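3. 機材選定と予算計画

3.1 なぜ先にシミュレーションで組んだのか

正直、最初は実機をさっさと買ってしまうつもりでした。でも見積もりを並べてみると、うちの研究室の年度予算ではアームを一台選び間違えただけで翌年まで何もできなくなるんですよね。そこで、計算機上に作業部屋を丸ごと作り、机の上の小型アームと台座の上の大きめのアームを置いて、買う前に配置を検討することにしました(図2)。

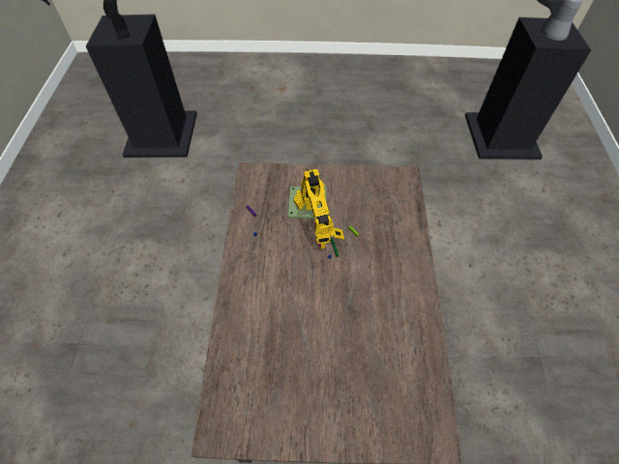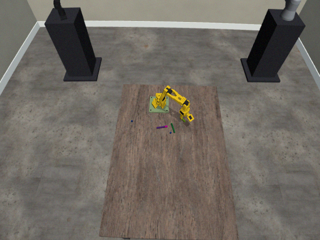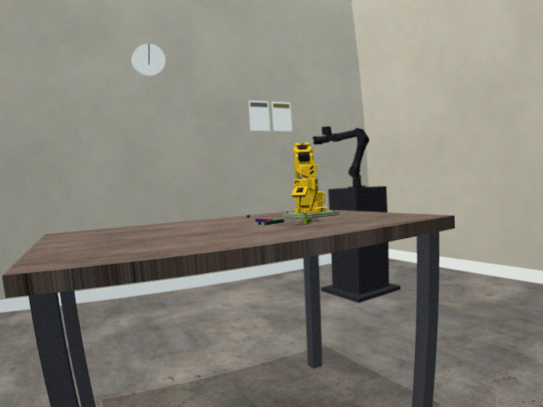

図2 検討に用いたシミュレーション環境。いずれも机上に黄色の小型アームと色付きの小さな部品を置いている。

さて、予算の話です。私たちが最初に作った購入リストは全部で30項目ありました。アーム本体、台座、机、固定用のプレート、カメラ、予備のモーター、ケーブル類、それに細かいネジまで入れるとすぐこのくらいになります(ネジを一行にまとめるかどうかで半日もめました)。このうち、アーム本体のように後から替えがきかないものは7項目だけで、残りは届いてから調整しても間に合うものでした。なので、この7項目に検討の時間をほとんど使っています。

小型アームの候補はOdoとIritzの二つです。カタログの数字だけ見るとIritzのほうが魅力的で、私も最初はこちらに傾いていました。ところが、指先の部品を交換するたびに手首から先を丸ごと取り寄せる必要があり、その送料がけっこう痛い!小さな棒やブロックをつまむ課題では指先がいちばん傷みやすいと見込んでいるので、ここは譲れませんでした。Odoは指先だけを単品で買えます。本体は少し高いのですが、二年使う前提で計算し直すと差はほぼ消えました。

台座のほうはQianに特注の見積もりを頼みました。既製品で済ませたかったのですが、机の大きさを先に決めてしまったせいで、高さの合うものが見つからなかったんです。これは完全に順番を間違えました。机を最後に選んでいれば、特注分の費用はまるごと浮いたはずです。これから同じような環境を組む方には、台座、アーム、机の順に決めることを強くおすすめします。

3.2 試行回数と消耗品の見積もり

消耗品の予算は、シミュレーションでの試行回数から逆算しました。配置を少しずつ変えながら、把持の試行を合計1,044回。これをSkedusという自作の集計スクリプトに流し込み、指先が部品や机に触れた回数を配置ごとに数えています。接触の強さまでは見ていないので、摩耗の予測としてはかなり粗いです。それでも、部品を机の端に寄せた配置で接触が増える傾向ははっきり出ていて、予備の指先をいくつ買うかを決める材料としては十分でした。

部品のほうは80個まとめて発注する計画です。単価が安いわりに納期が長く、年度末に慌てて追加するのだけは避けたかったからです。発注の締め切りは12月に置きました。ここを過ぎると年度内の検収に間に合わない可能性があるため、アームの機種が決まらなくても部品だけは先に頼むことにしています。設置作業の人件費はこの見積もりに含めておらず、次節で別に扱います。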